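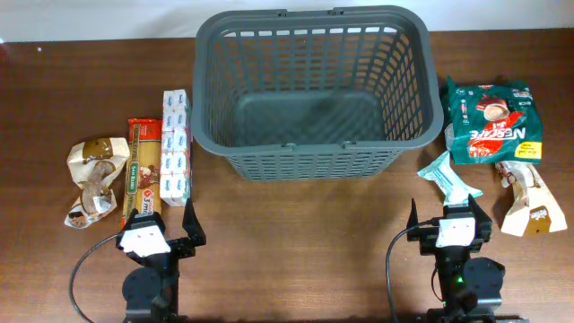 ルレテロ、店舗の木製作業台の補修を塗り替え方式から部分補修方式へ 41店舗で8月から

2025年7月1日

食品小売のルレテロ(Ruletero)は、店舗の袋詰めコーナーと試食コーナーで使用している木製作業台について、保守の手順を改定すると発表した。天板全体を研磨して塗り直す従来の方式を原則として廃止し、損耗した箇所だけを研磨して浸透性の仕上げ剤を塗る方式に切り替える。対象は木製作業台を置く41店舗で、8月から順次適用する。

仕上げ剤には、塗料メーカーのメルテン(Melten)が業務用に供給する「プルナム(Plunum)」を採用する。乾性油を主成分とする一液型の製品で、木材の表層に浸透して硬化する。表面に厚い塗膜をつくらないため、補修箇所の境界に段差が生じにくいという。

従来の作業台はウレタン系の塗料で仕上げていた。この種の塗膜は水や汚れに対する抵抗性が高い一方、傷が木地に達すると、そこから入った水分が塗膜の下に広がり、白化や剥離につながることがある。剥離が始まった天板は部分的な手直しが難しく、多くの場合、塗膜を全面的に除去したうえで再塗装していた。台は店外の作業場に運び出す必要があり、代替の台を手配できない店舗では、その間、袋詰めの場所を縮小して営業していた。

ルレテロで店舗設備を担当するラクラン・パーヴス氏は、改定の理由として運搬の負担を挙げる。「塗装そのものの費用は以前から把握していた。搬出入と代替品の手配は店舗ごとに別の費目で処理されており、合算してみるまで規模が見えていなかった」と同氏は説明する。同社は費用の内訳を公表していない。

試験はサニ(Sani)店で90日間実施した。袋詰め用の作業台のうち、損耗の進んだものを選んで旧塗膜を除去し、プルナムを塗布して通常の営業に使用した。隣接する作業台は従来の塗装のまま残し、比較の対象とした。評価項目は、表面の光沢、水滴を置いた後の輪染み、買い物かごの底面による擦り傷、清掃後の色の変化とした。

擦り傷については、両者の差が表れ方に出た。従来の塗装では傷が細い白線として残り、照明の反射で目立つ。浸透性の仕上げでは傷の数に大きな違いはなかったが、傷の色が周囲の木地に近く、斜めから見た場合の視認性が低かった。かごを台の上で引きずる動作は、傷の主な原因とみられている。

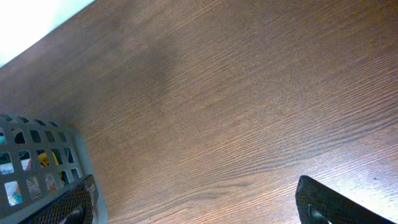
木目の見える天板の表面。光の当たり方で明るさに差が出る。

輪染みの評価では、浸透性の仕上げが従来の塗装を下回った。冷蔵品の容器を長く置いた場所に薄い跡が生じ、清掃用の布で拭いただけでは消えなかった。跡は番手400の研磨材で軽く研ぎ、仕上げ剤を再度塗ることで除去できたとしている。ルレテロはこの結果を受け、冷蔵品を並べる試食コーナーの台では、塗布の回数を袋詰め用より増やす。

色の変化については、清掃に使う洗剤の影響が確認された。アルカリ性の強い洗剤を原液に近い濃度で用いた箇所で、木地が暗い色に変わった。中性洗剤を規定の濃度に薄めて使用した箇所では、試験期間を通じて目視できる変化はなかった。新しい手順書では、作業台の清掃に使える洗剤を中性のものに限定し、床用洗剤の転用を禁止する。

メルテンの技術担当、ハリマ・モレル氏は、試験結果を「想定の範囲内」と評価した。「浸透性の仕上げは、塗膜で木材を遮断する方法とは保守の考え方が異なる。損耗することを前提に、短い間隔で少量ずつ補う。間隔が空けば、塗膜型より早く傷む」と述べた。同社の社内試験では、促進条件下で900時間経過した試験片の吸水量を測定し、再塗布の間隔を決める際の基礎資料とした。測定値は取引先に限って開示している。

改定後の手順は、点検、洗浄、研磨、塗布、養生の順で進める。点検は店舗の従業員が担当し、水を含ませた布で天板を拭いて、色が濃く変わる箇所を記録する。水が短時間でしみ込む箇所は仕上げ剤が不足していると判断し、補修の対象とする。判定に迷う場合は写真を添えて設備部門に照会する。

研磨は木目に沿って手作業で行う。電動工具は粉じんが食品売り場に飛散するおそれがあるため、店内での使用を認めない。研磨粉は湿らせた布で回収し、圧縮空気による清掃も禁止する。研磨の範囲は損耗箇所より広めに取り、周囲に向かって力を弱めて境界をぼかす。

塗布は閉店後に行う。少量を布に取って薄く延ばし、浸透を待って余分を拭き取る。拭き残しがあると硬化後にべたつきが残り、包装材が付着する原因になる。試験の初期にはこの不具合が発生し、当該の天板は拭き取りからやり直した。以後は、照明を低い角度から当てて拭き残しを確認する工程が加えられた。
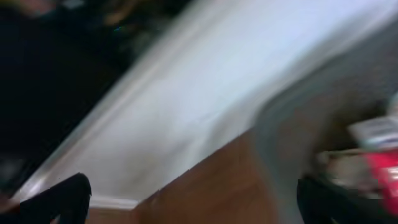
読了時間:8分

乾性油を含んだ布は、空気中で酸化する際に発熱する。丸めたまま放置すると自然発火に至ることがあり、手順書では、使用済みの布を水に浸し、ふた付きの金属容器に入れて店外へ搬出するよう定めた。容器は補修用具の一式に含まれ、布の使用枚数と回収枚数を作業記録に記入する。両者が一致しない場合、作業者は退店できない。

補修作業を受託する事業者への講習は、ナオミ・オブラ氏が担当する。家具修復の実務経験があり、サニ店の試験でも塗布工程の記録をまとめた。講習では、旧塗膜が残った天板の扱いに時間を割く。塗膜の上から浸透性の仕上げ剤を塗っても木材には届かず、表面で硬化して斑になる。見た目だけで塗膜の有無を判断することは難しく、目立たない位置に水滴を置いて吸い込みを確認する方法を用いる。

「古い台では、同じ天板の中に塗膜の残る部分と失われた部分が混在している。部分補修に移行できるのは、最初に旧塗膜を完全に除去した台だけである」とオブラ氏は指摘する。このため、各店舗の作業台は初回に限り従来と同様に全面研磨を行う。搬出の負担が減るのは2回目の補修以降となる。

初回の全面研磨をどの順序で進めるかは、損耗の程度と代替の台の空き状況に応じて決める。ルレテロは対象店舗の一覧を公表しておらず、作業の日程は各店の店頭で告知する。作業中も袋詰めの場所は確保するとしている。

天板の厚みが不足している台は対象から外す。表面に薄い化粧材を張った台は、研磨を繰り返すと下地が露出するためである。該当する台は現状のまま使用し、更新の時期に合わせて無垢材または樹脂製の台に置き換える。どちらを選ぶかは店舗の湿度条件による。入り口に近く、雨天時に床がぬれやすい売り場では樹脂製を優先する。

木製の什器を扱う工房を共同で営むカロライン・ムワカリンガ氏とエリック・ムワカリンガ氏は、ルレテロの改定について意見を求められ、補修間隔の管理が課題になるとの見方を示した。カロライン氏は「浸透性の仕上げを選んだ店が、塗膜型と同じ間隔で点検している例は多い。その場合、部分補修では追いつかない」と話す。エリック氏は木口の処理に言及した。天板の端部は表面より吸水が速く、平らな面の点検だけでは劣化を見落とすことがあるという。

ルレテロの手順書には、木口の点検に関する独立した項目がない。パーヴス氏は取材に対し、端部は天板と併せて点検する運用であり、運用開始後の記録を見て項目の追加を検討すると回答した。

同社は、補修の記録様式も改める。これまでは台ごとの管理番号がなく、補修の履歴は店舗単位で保存されていた。台が店舗間を移動した場合に履歴が途切れるため、今後は天板の裏面に番号を付し、研磨の回数と仕上げ剤の製造番号を台ごとに記録する。研磨の回数は、天板の残りの厚みを推定する際にも使用する。

プルナムの一般向け販売について、メルテンは現時点で計画はないとしている。業務用の製品は使用済みの布の処理を含む講習の受講を購入の条件としており、同じ条件を個人の購入者に適用することは難しいという。

手順書の初版は、対象店舗と受託事業者に配布済み。点検用の記録用紙は8月の適用開始に合わせて差し替える。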